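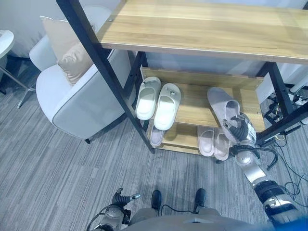
Slippers on the rack at the Harell library, where visitors are now asked to leave their outdoor shoes at the door.

Readers at the Harell library have been swapping their outdoor shoes for slippers since February, in a trial meant to spare the new carpet in the reading room.

The library put up a shoe rack with wood-grain shelves and a black frame, and asked local people to hand in slippers they no longer wore. Visitors can borrow a pair or bring their own. Thick socks are also allowed.

Branch manager Shewit Zeleke said the last carpet had to be replaced after one wet winter too many, at a cost of £3,000.

"We couldn't find that sort of money again," she said. "People grumbled for the first week or so, mostly about laces. Now I see regulars who keep a pair in their bag."

The rule applies only to the reading room. The front desk, the computers and the children's corner can still be used in outdoor shoes, and anyone who has trouble changing footwear can ask staff for a pair of shoe covers.

Borrowed slippers are wiped down each evening after closing — Ms Zeleke said staff had set aside 20 minutes for the job — and worn-out pairs are taken off the rack.

Sandamali Munshi, who comes in most afternoons to read the papers, said she had been against the idea at first.

"I thought it was a fuss," she said. "It's quieter, though. You don't hear people walking about. I'd like a few more in small sizes."

The library is still taking clean slippers in any adult size, and would be glad of men's pairs in particular. They can be left at the front desk until 3pm. The trial will run for another two months before a decision is made on whether to keep the rule.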